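Call for participants: drawing and page-turning sessions at a table, Prerthorpe

Tatero is looking for adults who like to draw in a paper notebook and can sit calmly at a table for one hour. The sessions are held at our room in Prerthorpe during July. You do not need to be an artist. We are interested in how people use a sketchbook in ordinary life: how they open it, fold the cover back, look through the pages, begin a small drawing and stop again.

Each participant comes for 6 sessions. One session is 60 minutes, with a short pause in the middle if you ask for it. You sit behind a wide table and work with a spiral notebook with a brown kraft cover.
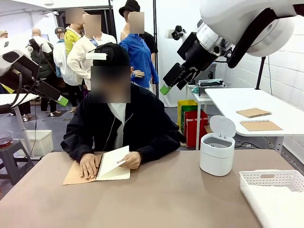 Turning the pages of a spiral notebook at the table.

What you will do

In the first part of a session you go through the notebook page by page, at your own speed. In the second part you choose a page and draw on it in pencil. The subject is free. Many people draw a cup, a plant or their own hand, and this is very welcome. We ask you to draw lightly and to leave mistakes on the page, so please do not bring an eraser. In the last part you close the notebook, put it back with the others on the side table and clear your place.

A member of the team will read you the instructions at the beginning and will stay near for questions. 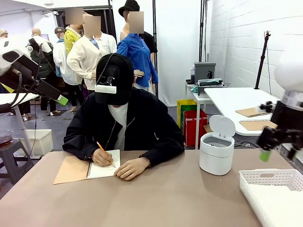 You may draw with the left or the right hand, and you may change hands if you get tired. Please wear comfortable clothes, and sleeves that do not fall over the paper. Rings and bracelets should be taken off before you sit down. Water can be taken in the corridor, but not at the table.

Who can apply

You should be 18 or older and able to follow spoken instructions in simple English. Glasses are no problem. If you had a hand or wrist injury this year, please tell us in your message, so that we can discuss it first.

Practical information

The Lâm entrance is the correct one; the front door of the building is kept locked after 6 p.m. Take the stairs or the elevator to the Kirkari rooms and ring at 759. Payment is made after the last session. Travel inside Prerthorpe is paid back if you keep your tickets.

On the drawing table we want only the things that belong to the session. Bags and phones go into a locker.
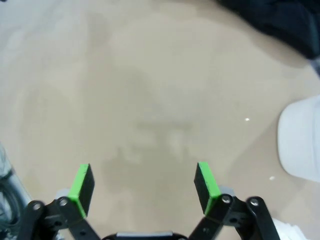 Tâm Lương: I did all my sessions in the spring and I would advise new people to think at home of a few easy things to draw. On my first day I lost a lot of time deciding. Also the pencil they give is quite soft, so press less than you are used to.

How to apply

Write to the Tatero participant desk with your name, your age and the hours when you are free. Mention reference 1631 in the subject line. We answer every message, also when the places are full.

Last updated: June

Recent calls
Folding and sorting paper, morning group
Table helper, part-time, Prerthorpe
Handwriting sessions for left-handed adults
Reading aloud in pairs (closed)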